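普里多车队青年车手培养计划阶段进展报告

呈报：努莱克基金会项目管理部
提交单位：普里多（Pridow）车队运营办公室
执笔：达乌德·阿巴西（Davoud Abbasi）
审核：米里亚姆·赖纳（Mirjam Rainer）

一、报告范围

本报告涵盖努莱克（Nulleck）基金会资助的青年车手培养计划自上次报告提交至六月底的执行情况，内容包括参赛与测试、车手训练、车辆与技术保障、合作伙伴事务、经费使用以及下一阶段安排。上次报告中要求补充说明的两个事项，即备用发动机的送修进度和车手学业安排，分别在第四节和第三节作出答复。

本期计划各项主要工作按资助协议的进度执行。格拉克斯泰德（Grarkstead）赛道的第二次测试因赛道方临时调整场地时段而缩短，由此产生的影响在第二节说明。

二、参赛与测试

本期内车队共完成2个分站的比赛，两名受资助车手马赫塔卜·加塞米（Mahtab Ghasemi）与赛义德·莫拉迪（Saeed Moradi）均参加了全部场次。

首个分站的排位赛在干地条件下进行。加塞米获得第9位发车，正赛中避开了二号弯的多车接触，以第六名完赛。莫拉迪在排位赛第一个计时圈冲出赛道边界，成绩被取消，第二个计时圈遇到黄旗，最终从后排发车。他在正赛中未发生任何接触，完赛名次较发车位置有明显提升。赛后车队复盘认为，莫拉迪出站时间偏早，轮胎尚未进入工作温度，责任主要在指挥台的放行判断，车手本人的操作属次要因素。该问题已写入排位赛作业流程。

第二个分站的正赛开始前有短时降雨，组委会宣布为湿地比赛。两辆赛车均以雨胎发车。比赛后半段赛道逐渐变干，加塞米的后轮磨损较重，末段单圈速度下降，失去两个位置。莫拉迪在同样条件下较好地保护了轮胎，取得本计划启动以来个人最好名次。裁判组在赛后对莫拉迪一次超车的线路进行了问询，未作处罚。

测试方面，车队在格拉克斯泰德赛道安排了两次。第一次按计划完成，主要比较前防倾杆的不同设定，并采集长距离行驶的胎压数据。第二次原定星期三全天进行，赛道方于前一周通知将下午时段转给另一组织使用，车队只得到上午的行驶时间。起步练习与进站模拟因此未能完成。赛道方已书面同意在下一阶段补给半天时段，不另收费用。起步练习已先行改在车队基地的停车区域进行，但该处路面抓地力与赛道差异较大，数据仅供参考。

三、车手训练与学业安排

体能训练由教练埃斯梅尔·穆萨维（Esmaeil Mousavi）负责，本期继续以颈部力量、核心稳定和高温环境耐受为主。两名车手的阶段测评均已达到协议附件所列标准。加塞米的反应测试成绩稳定；莫拉迪在连续驾驶后半段的专注度仍有波动，训练组为其增加了长时段模拟器课程。

模拟器训练累计30小时，由两名车手分用。课程内容从单纯的圈速练习调整为完整赛事流程，包括排位赛出站时机、安全车结束后的重新发车以及轮胎管理。训练组要求车手每次课程结束后提交书面小结，并由工程师对照遥测数据逐条核对。初期小结较为笼统，后期质量有所提高，已能用于赛前讨论。

媒体与商务能力培训安排了两次，内容为赛后采访、赞助商活动礼仪和社交账号管理规范。加塞米已能独立完成外语采访，莫拉迪需要继续练习在成绩不理想时的公开表达。

关于学业安排，基金会在对上次报告的回复中提出，莫拉迪的比赛日程与其课程考试存在重叠。运营办公室已与其就读学校协商，将有关考试改在赛事间歇期进行，学校出具的确认函已随本报告附件提交。车队同时规定，考试周内不安排强制性训练。加塞米已完成本学年课程，暂无冲突。

四、车辆与技术保障

两辆赛车在本期内均未因机械故障退赛。首站赛后检查发现加塞米赛车左后悬挂下摆臂有轻微变形，已予更换，同批次零件也进行了探伤检查，未发现其他问题。莫拉迪赛车的换挡执行机构在测试中出现过一次延迟，技术组更换线束接头后未再复现，该部件列入每站赛前的必查项目。

备用发动机已由伯彻（Böttcher）发动机工坊完成检修。送修时间长于预期，原因是缸盖组件到货延后。发动机返回后在台架上进行了磨合和功率测试，结果在规则允许的误差范围内，铅封手续已由赛事技术代表办理完毕。至此，车队恢复到每车一台在用、全队一台备用的配置。

技术组在本期整理了统一的调校记录格式。此前两辆车的工程师各自使用不同表格，赛后比较时需要人工转换，容易出错。新格式将胎压、车身高度、避震阻尼、尾翼角度和油量列在同一页，并保留车手主观反馈栏。该格式自第二个分站起使用。

维修区人员方面，一名轮胎技师于本期离职，空缺暂由车队内部人员兼任。招聘工作已经开始，候选人面试定于下一阶段初进行。兼任期间，轮胎组的赛后收尾时间有所延长，对比赛运行未造成影响。
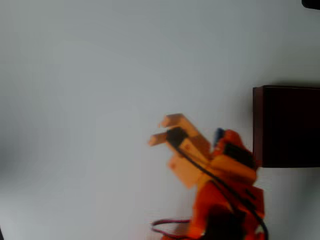
五、合作伙伴与公众活动

本期车队与现有合作伙伴的协议均正常履行。基金会标识按约定位置出现在两辆赛车的侧箱、车手服左胸以及运输车尾门。第二个分站期间，维修区背景板因场地尺寸限制更换为较窄的规格，标识面积相应缩小，车队已在事前征得基金会联络人的同意。

车队接待了一次合作伙伴来宾参观，由赖纳主持。来宾听取了赛事工程师关于比赛策略的讲解，并在指定区域观看排位赛。参观过程中有来宾提出希望在维修通道内停留，因不符合赛事安全规定，接待人员予以婉拒，并改为安排其在赛后进入维修间。今后发出的邀请函将预先附上区域准入说明。

面向中学生的赛车工程讲座按计划举办，由加塞米与技术组人员共同主讲。现场提问时间超出预定安排，主要集中在车手选拔途径和工程岗位所需学历两个方面。校方表示愿意继续合作，并建议下次增加动手环节。运营办公室正在评估所需工具、人员及保险安排，尚未形成正式方案。

六、经费使用

本期支出控制在批准预算之内，各科目之间存在下列差异。

轮胎科目支出高于预算。第二个分站为湿地比赛，雨胎使用量超出年初估算，超出部分已由同一分站节省的干胎费用部分抵消。

运输与住宿科目支出低于预算。两站之间运输车未返回基地，直接前往下一赛道，节省了一次往返费用。

发动机维护科目与预算基本一致。伯彻工坊对延期交付给予了适当折让，已反映在结算单中。

测试科目因第二次测试缩短而出现结余。运营办公室申请将该笔结余保留在原科目，用于下一阶段补测时的燃油和人员费用，不作他用。请基金会在对本报告的回复中一并批示。

全部票据已由车队财务人员核对归档，可随时备查。

七、存在的问题与风险

第一，测试时段不足。格拉克斯泰德赛道下半年的租用需求较高，若补测时段再次调整，两名车手的起步与进站练习将继续滞后。车队已向另一处赛道询问备选时段，对方尚未答复。

第二，轮胎技师空缺。如下一站前不能完成招聘，需以临时聘用方式解决，费用将列入人员科目的机动部分。

第三，备件储备偏紧。前翼总成在首站消耗一套后尚未补足，供应商确认的交货时间与下一站赛期接近。技术组已将一套旧件修复，作为应急使用，并已通过内部检查。

第四，车手长时段专注度问题。该问题已纳入莫拉迪的个人训练方案，穆萨维将在下一次阶段测评后提交单独意见。

八、下一阶段安排

下一阶段的主要工作如下：

完成格拉克斯泰德赛道的半天补测，优先进行起步练习和进站模拟，剩余时间用于湿地调校的基准验证。

参加后续分站比赛。两名车手的赛前目标由运营办公室与训练组共同拟定，并在赛前一周报基金会备案。

完成轮胎技师的聘用和岗前培训，培训内容包括胎压作业流程和新的调校记录格式。

补足前翼总成及悬挂零件的储备，并与供应商商定固定的交货周期。

向基金会提交中学生讲座动手环节的可行性说明。

九、提请基金会决定的事项

（一）同意将测试科目结余保留至下一阶段使用。

（二）确认较窄规格背景板可在同类场地继续使用。

（三）指定一名代表列席下一次车手阶段测评。测评日期由穆萨维与基金会联络人另行商定。

附件：两站成绩单及裁判文件；车手阶段测评表；学校确认函；发动机台架测试记录；经费支出明细表；格拉克斯泰德赛道补测确认函。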